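I work road maintenance for Zumwood. In September we started sending a robot out on the inspection runs, and people keep asking me what it's like, so I'll put it in one place.

Before: two of us in a truck, one driving at walking speed with the flashers on, the other looking at pavement and walls and writing on a clipboard. You got out for anything odd. On the hill roads there's hardly any shoulder, so getting out was the part you didn't like.

Now the robot drives the section and records it. One person follows from farther back with a tablet and a stop button. The other one is in the depot going through what it recorded.

The machine comes from Evgate. It stores up to 1,000 clips per run. Most of them are asphalt with nothing wrong with it. Somebody still has to look.

That somebody is mostly Ankica Živković. She did the truck job for years and she can tell a shadow from a crack faster than the software can. The software flagged 203 spots on the Radonjić road last month. She kept 116.

She'd tell you her back is better and her eyes are worse. She asked for a second monitor and a rule about breaks. The monitor came in a week. We're still waiting on the rule.

What I miss is small stuff. From the truck you'd hear a loose drain cover. You'd stop and talk to the guy with the goats and he'd tell you where water came over the road in the last storm. None of that is in the clips.

We brought this up and now there's a notes box on the tablet for whoever is following. It's a start. Damir Matić fills it in properly. I forget half the time.

Pay didn't change. Hours did. Runs start at 8 so the sun is up enough for the recording, where we used to leave in the dark to beat the traffic. If you have kids to drop off that's a real problem, and one of our crew moved over to signs because of it.

No jobs cut so far. Two people who retired weren't replaced though, and I'm counting that as a change even if the office doesn't.

Training was one afternoon with a guy from Gonard, who handle the repairs. He was good, but most of it was battery swaps. How to judge when to hit stop, we worked out among ourselves and wrote on a sheet that's taped inside the van door.

Would I go back to the truck? For the hill roads, no. I don't want to be standing between a stone wall and a bend with a clipboard again. In town I'd take the truck tomorrow. 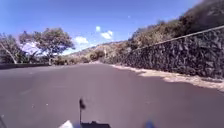 Next month they want us to try one person following and no one in the depot until the afternoon. Ankica has already said what she thinks of it. I'll post again once we've done a few.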